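Learning to row at the wrong end of forty

11/22/21

I have been rowing for ten months now and I still can't quite believe it's me in the boat. My neighbour Jae-in Oh had been on at me about it for years (she sculls on the reservoir at Holtau before most people have found their slippers) and last January I finally ran out of excuses and went along to the beginners' session in two pairs of leggings and a ski hat.

I was dreadful! I went in circles. I caught a crab on my third stroke, which is what they call it when the blade gets stuck under the water and the handle comes back and thumps you in the ribs, and I laughed so much that I did it again straight away. But there was a stretch, maybe ten strokes long, when the boat ran flat and quiet and all I could hear was water going along the hull, and I was completely sold.

The club is tiny. There's a tin shed, a slipway that needs scrubbing, and a long wooden single called Picard that everyone is slightly afraid of. Our coach, Aurélien Collet, has a way of shouting "longer!" across the water that I now hear in my sleep. He was right, though. I was rushing up the slide like someone late for a bus, and once I slowed down everything felt lighter, even my bad shoulder.

In September we took a double over to Givotden for the autumn race, 915 metres down the old canal cut. We wore number 124 and came second to last, and I'd do the whole thing again tomorrow. My hands were in ribbons. Jae-in steered us round the bend by Atton lock so neatly that somebody on the bank clapped.
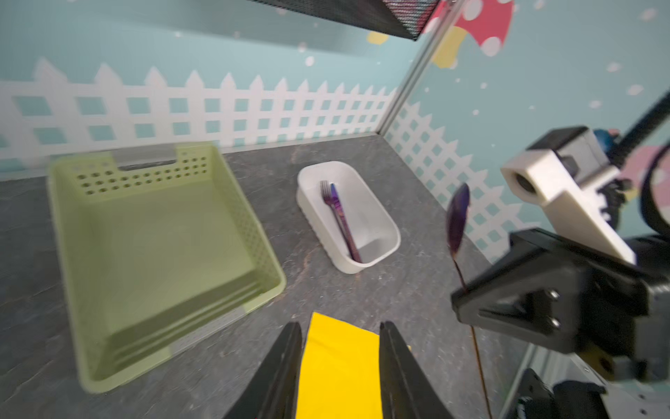 What I love most is how much there still is to learn. I can't back the boat down in a straight line yet, and my starts are a mess, all splash and no speed. Over the winter I want to get my square blades sorted, build up a bit on the rowing machine in the shed (horrible thing, very good for me) and have a proper go in a single. Not Picard, obviously. Aurélien says I can take out the fat blue one as soon as I've done my capsize drill at the pool, and I've already put my name down.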